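Do preview screenings show the finished movie?

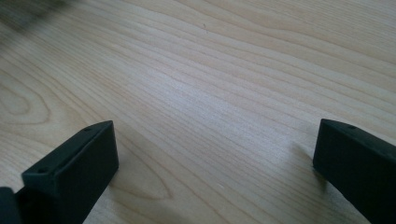 Free preview passes: finished cut or not?

Posted in Movies & Theaters, February 27, 2019

I got an email from Dardale offering 2 passes to an advance screening of a thriller called Kutomik. The movie opens in a few weeks. The email says seating is first come, first served and that phones will be collected at the door. It doesn't say if this is the final version. I've heard of people seeing movies with missing effects and temporary music. I would rather wait and pay than see half a movie. Does anyone know how to tell from the invitation?
tuvness_row_f

Stanisława Michalski
There are two kinds. A test screening happens months ahead, often doesn't give the title, and you fill out a survey afterward. Those can have unfinished effects and scenes that get cut later. A promotional screening is close to the release date, names the movie, and is meant to get people talking. Yours names the movie and it opens soon, so I would expect the finished version. Collecting phones is normal for both kinds.

Get there early. They give out more passes than seats because a lot of people don't show up. I was turned away once at the Annamalai with a printed pass in my hand, and I was 11 people from the door. Look at the small print for a line like "pass does not guarantee admission."

popcorn_dept
went to one last year and it was the same as the real one. no trailers though

gridley44
Agree with the first reply. Also check if the pass has an age limit on it. For R-rated movies they may ask everyone in your group for ID, including adults.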